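The Villa Board

Glenys Dawber had the key to the back workshop because she was the only one who came in before eight. She unlocked it, put the kettle on and hung her coat on the hook behind the door. It was Monday and the heating had been off since Friday.

There was an order sheet on the bench in Corrado's handwriting. Villa board, finish and pack, it said, and under that the job number, 628, and the word URGENT, which he wrote on most things.

She had worked for Corrado De Luca for eleven years. He made boards for kitchens and sold them to shops.

He came in at twenty past, with his collar up.

"Have you seen it?" he said.

"I've seen the sheet."

"It's the long one. I glued it up on Thursday. I want you to tell me what you think before I oil it."

"What do you think?"

"I've looked at it too long," he said, and went to find a cup.
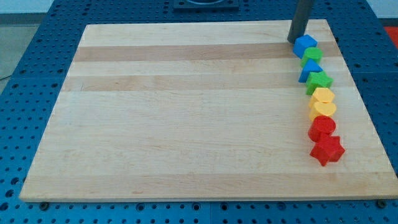
Glenys had learned about wood from her father, who fitted out boats and later, when there were no more boats, fitted out pubs. He used to say that maple was a wood for people who washed their hands. She had never been sure if he meant it kindly. She bent down now with her hands on her knees and looked along the board from the near edge, over the strips, to the two darker bands that ran across it on the far side. The rest was nearly all cream, with a fleck here and there. The bands were not in the drawing. She had typed up the drawing herself in February and it said pale throughout. Down the right-hand side the coloured shapes went in their curve, eight of them, and she left them as they were and ran her palm over the bare part in the middle. There was nothing to feel at the joins.

"You've put dark in it," she said.

Corrado was stirring his coffee with a pencil. "Two strips."

"She asked for pale."

"I ran out of pale."

"You didn't. There's a stack of it by the saw."

He drank some of the coffee. It was too hot and he put it down again.

"Those came out of my mother's table," he said. "The one from the flat. My sister was going to put it out for the council to take. The top had split, but there was enough in the middle for two good lengths, so I cut them and planed them, and then they sat on the shelf all summer. I walked past them every day."

"And on Thursday you didn't walk past them."

"No."

Glenys straightened up. Her back hurt on the left side, as it did every morning until ten or so. The customer was a woman who had bought a house by the reservoir and was having the whole kitchen done. She had rung three times about the board. She had paid 400 pounds for it in advance, and Glenys had sent her the receipt.

"You can't send her your mother's table," she said.

"She wouldn't know."

"You would, though. You'd be ringing her up in a year to ask how it was."

He laughed at that, a bit, and then he looked out of the window at the yard. The man from Doronar was backing his van up to the gate, and they both watched until he had got it straight.

"How long would another one take?" she said.

"Glue today. Clean it up Wednesday. Oil on Thursday, and again Friday."

"I'll ring her, then. I'll say it's the end of next week."

"What will you say is wrong with it?"

"I'll say it came out with dark in it and she wanted pale. It's true."

He nodded. He took the order sheet, crossed out URGENT and wrote a date, 24 October 2022, and his initials, the way he did when a job was started again from nothing. Then he went over to the stack by the saw and began turning lengths over, looking at both faces of each one before he put it aside.

Glenys made the call from the office. The woman was not very pleased, but she was on a train and kept losing the signal, and by the third time they were connected she had got used to the idea.

When Glenys came back the saw was running. She waited by the door until he had finished the cut.

"Where will you put it?" she asked. "It's too big for your kitchen."

"I thought across the end, by the window," Corrado said. "I'd have to move the bin."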